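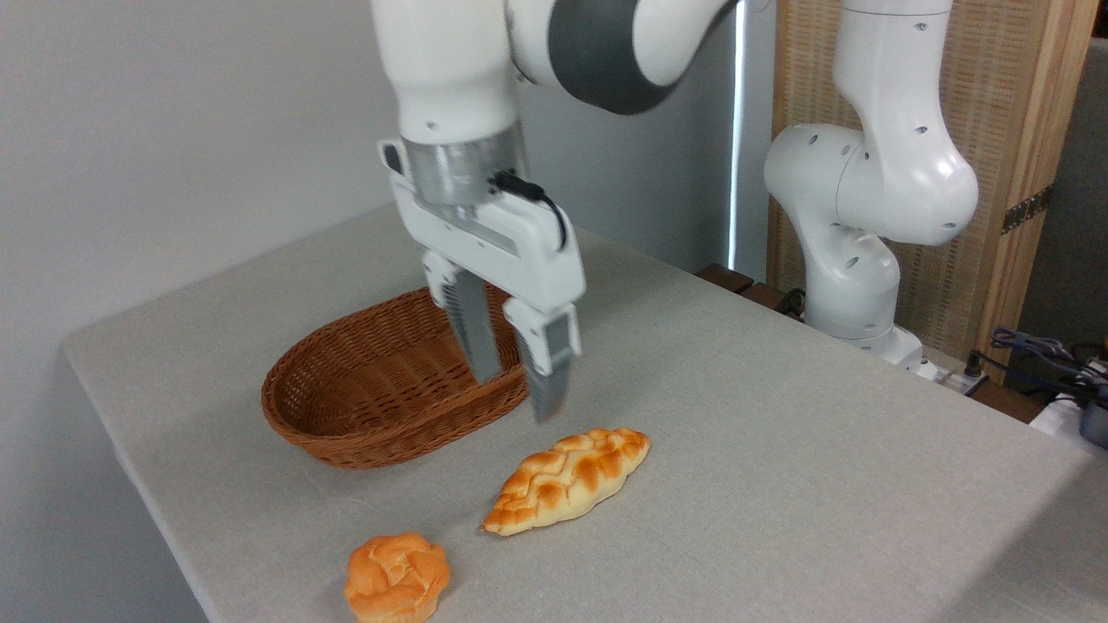
Figure 6. White robotic arm with a parallel-jaw gripper above a woven wicker basket.

4.2 Delayed return of secondary characters

The second measure concerns how long a serial drama keeps a minor character out of sight before using them again. We coded all 64 episodes of Vonness, the fantasy serial set in the mountain duchy of Merum, and logged every appearance by a named character who was not in the opening credits. This gave 445 appearances. An appearance was counted once per episode, however many scenes the character had in it. Voices heard off screen were included if the character was named in the dialogue or the subtitles.

We call a gap "long" when a character is absent for seven or more episodes in a row and then comes back with lines to speak. Shorter gaps are common in any drama with a large cast and tell us little about planning. A character who is away for two episodes may simply have had no part in the story at that point, or the actor may have been busy elsewhere.

Long gaps are not spread evenly over the run. They are rare in the first season, as would be expected, and they cluster towards the end of the third and the start of the fourth. Most of them belong to the Zandano plot, in which the salt merchants of the southern port lend money to both sides of the war. The merchants are introduced early, at a wedding, and are then left alone for much of the second season. When they return they hold the debts of nearly every house in the story. Viewers' posts from the period show that many had forgotten them, and several recaps had to explain who they were.

The Hofstetter family follows a different pattern. Its members leave the screen but are still talked about. Letters from them are read aloud, their troops are reported on the march, and the eldest daughter's marriage is argued over in scenes where she is absent. Under our coding these count as gaps, since the person does not appear. We think this is a weakness in the measure. A character who is mentioned every week is not hidden from the audience in the way the salt merchants are. We therefore ran the analysis a second time with spoken mentions treated as appearances. The Hofstetter gaps mostly disappeared and the Zandano gaps stayed as they were.

Two further points should be noted. The broadcaster's mid-season break, which ended in June, falls inside some of the gaps, so that the wait in weeks was longer than the episode count suggests. Viewers who came to the series later, with all episodes available, did not have this wait. We also made no attempt to judge whether a return was planned from the start. The scripts available to us are the shooting versions, and they do not show when a storyline was first agreed.

Section 4.3 turns to the serial's use of prophecy, where the delay is between a statement and its outcome and the same episode counts can be applied.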